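Pretby Bench Enclosure, Three-Sided

Product page and buying notes from Hashmi Shop Supply

We stock the Pretby because people kept asking for it, and after using one in our own back shop we'll say it does a fair amount of what the catalog claims. It doesn't do all of it. Read this before you order one, especially if you are replacing a plain workbench that already works fine.

What you get

A flat bench top with a white surface, three plain panels that stand up at the back and sides, and a bag of hardware. The legs are sold separately, and so is the light bar. The catalog calls this "modular." We call it three invoices.

The top is 1,327 mm wide, an odd number that will not match any shelf, cabinet or drawer unit you already own. Measure your space and then measure the doorway. The top does not fold or split, and we have taken two back from customers who could not get it up a stairwell.

Do you need side walls?

Maybe not. The sales pitch for an enclosed bench is that it cuts down on glare, keeps small parts from rolling off, and helps you concentrate. The first one depends on your lighting. If you have a window directly behind you, the panels won't help at all, and the white top will make things worse after 3 p.m. or so. The second one is true on three sides. Screws still roll off the front, where you are sitting. As for concentration, we have seen no evidence either way and would not pay extra for it.

Where the walls do earn their keep is in a shared room. If somebody is sweeping or sanding on the other side of the bench, you will notice the difference in how much junk lands on your work. Light assembly, sorting, inspection and model making are all reasonable uses. Woodworking is not. The panels mark if you lean lumber against them, and the marks stay.

The surface

Pretby describes the top as "stain resistant." We tried coffee, marker, machine oil and a two-part glue. Coffee and oil wiped off with dish soap. Marker came off with rubbing alcohol and some patience. The glue did not come off, and scraping it left a dull patch the size of a quarter. Put a mat down if you use adhesives.

White is the only color. It is good for finding dropped parts and bad for looking clean. Expect to wipe it every day if you care about that sort of thing.

Load rating

The printed rating is up to 600 lb, spread evenly. Nobody spreads anything evenly on a bench. We would keep any single heavy item well under half of that and place it toward the back, over the cross brace. Bolting equipment near the front edge without the brace kit is asking for a wobble, whatever the brochure says.

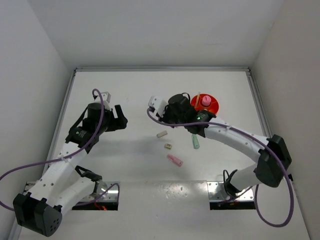
Legs and leveling

You have two choices. The fixed Seton legs are cheaper, heavier and hold still. The height-adjustable Gurnton legs cost more and have a crank that takes a lot of turning to go from sitting to standing height. If you plan to change the height twice a day, try one in our showroom first - most people stop bothering within a month. For a bench that one person uses at one height, buy the fixed legs and keep the money.

Both sets have screw-in feet. Level the bench before the panels go on, then check it again in a week. Concrete floors are rarely as flat as their owners think.

Assembly

Allow an afternoon and a helper. The manual says 45 minutes, and we would like to meet whoever managed that. The holes in the side panels are drilled a little tight, so start all the bolts by hand before you tighten any of them. Hex keys are included but soft. Use your own.

Price

Top and panels: $785
With Seton fixed legs: $1,000
Gurnton legs, light bar and brace kit: call for current pricing

Freight is extra and depends on where you are. Liftgate delivery is worth having unless you own a loading dock.

Returns

Unassembled units can come back within 30 days in the original carton. Once the panels have been bolted on we treat the bench as used and charge a restocking fee. Pretby's own warranty covers the frame for five years and leaves out the surface, the part most likely to get damaged. Keep your receipt anyway.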